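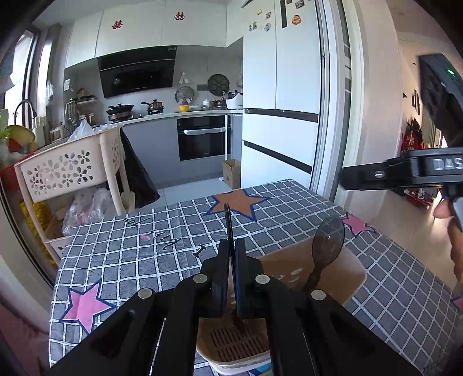 Draltine FAQ

Tags: Perception, Grasping, Help

Why does the planner lose see-through parts?
Depth drops out. Set min_points to 40 – default is 856, far too high for thin stuff.

Two grippers, one planner?
Yes, up to 2. Start both drivers first, then the planner. Other way round it hangs.

Replay is jerky?
Clock drift. Run sync agian, then reload teh log.

Still stuck?
Ask Lutfa Rathnayake, with version number pls.

We use cookies. OK / Settings
© Draltine – Contact – Back to top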